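Teleoperation Workshop Notebook
Simulation bench, Marow project
December 27, 2021

Purpose of the session

The session was held to record a further set of demonstrations by remote control in the simulated room, and to establish whether the revised hand controller mapping is fit for general use. The task is the table task agreed for Marow: the operator brings the simulated arm over the work surface, takes one named object between the fingers, and places it elsewhere on the same surface. The target for the day was 50 accepted demonstrations. Recordings are made from the wrist camera and the joint log together, and an attempt is accepted only when both are complete.

The scene file is the one supplied by Faselberg, without alteration. The arm model and the control bridge are the Pulletti build already installed on the bench machine.

1. Controller check before recording

Before any attempt was recorded, the wrist was turned through its full range with the fingers open, away from the table. The operator is asked to do this slowly and to watch the wrist view for any lag between hand and gripper. With the wrist pitched up, the view takes in the corner of the room where the grey wall, the black wall and the pale surface overhead meet, and the three edges make a convenient reference for judging roll. The faint pale line across the black wall is also useful, although the right finger hides part of it.
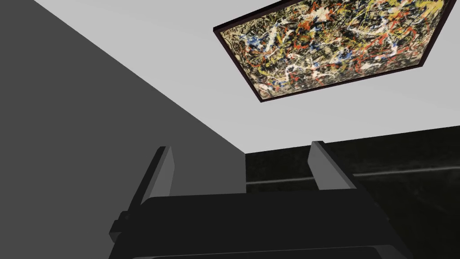
2. Mapping of the hand controller

The former mapping passed the operator's wrist rotation to the arm one to one. Several colleagues reported that this was tiring, and that small corrections near the table were difficult to hold. The revised mapping halves the rotation while the side button is held and restores the full rate on release. Translation is unchanged.

The revised mapping is an improvement for placing. It is less satisfactory for large reorientations, where operators tend to forget that the button is down and turn the hand further than is comfortable. A tone in the headset when the slow rate is active would help, and a request has been entered in the bench list.

One fault was noted. When the clutch was released and pressed again within a short interval, the arm took up the new hand pose with a visible step. The step was small in position but considerable in rotation. It could be reproduced at will with the wrist pitched upward, and much less readily with the gripper pointing down at the table.

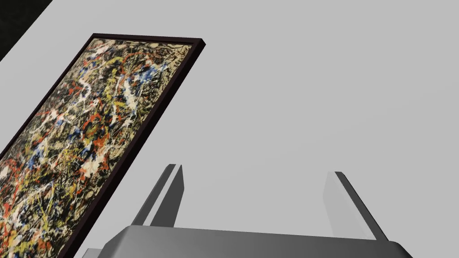 The cause is believed to lie in the order in which the bridge stores the reference pose. At present the hand pose is stored first and the arm pose one cycle later, so any movement between the two is treated as a command. The Mohmand patch stores both in the same cycle. It was applied on the bench machine before the main recordings, and the step was not seen again during the day. The patch should not be regarded as accepted until it has been tried on the second bench, where the update rate is lower.

3. Start pose

It was agreed in an earlier session that demonstrations should not all begin from the same pose. The start is therefore drawn at random by the script, and some of the poses leave the gripper directed well away from the work. The operator must then bring the arm round before the task proper can begin. These opening movements are to be kept in the recording. They are slow, and they make the files longer, but a policy trained without them has no guidance on how to recover when it finds itself facing a wall.

Operators are reminded not to open or close the fingers during this part. The fingers should remain open until the gripper is over the object.

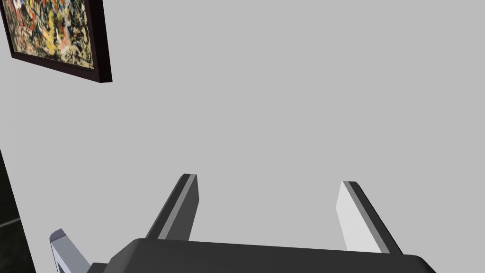

Wrist view, fingers open, bare wall ahead; lower corner of the painting at upper left.

4. Work at the table

The table layout places several small objects close together, and the approach has to be chosen with some care. The upright block with the wood grain stands near the tool with the pale shaft, and a straight descent on one brings a finger close to the other. Operators found it easier to settle the height first, then move in sideways at the slow rate – the reverse of what the written procedure advises. The procedure will be amended.

The pale yellow cylinder on the white sheet is the most difficult object to take cleanly. It is slender, and a grasp made too near one end causes it to swing out of line when lifted. Demonstrations with a poor grasp are to be kept if the operator recovers and completes the placement, and marked as recovered in the log. They are to be discarded if the object leaves the table.

The bowl and pestle are not task objects in this set. Contact with either of them is logged but does not by itself cause rejection.
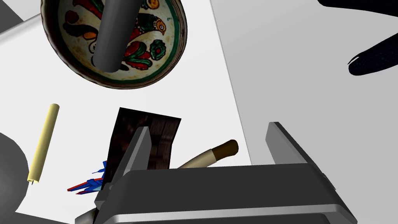 Wrist view over the table. Bowl and pestle at the top, pale yellow cylinder on the sheet at left.

5. Results and matters outstanding

The target was met. The last accepted demonstration carries the index 1734 in the common store. Accepted attempts lasted about 50 seconds each, the longer ones being those with an unfavourable start pose.

Outstanding:

Trial of the Mohmand patch on bench 2.
Tone for the slow rate, as noted under section 2.
Amendment of the written procedure for approach over the table.
Replay of all recovered attempts at full rate, to confirm that the joint log and the wrist view agree in time.

The replay is to be finished before the next set is recorded in February. Until then the revised mapping remains the default on this bench only – colleagues using the other bench should continue with the former settings and note in the log which mapping was active.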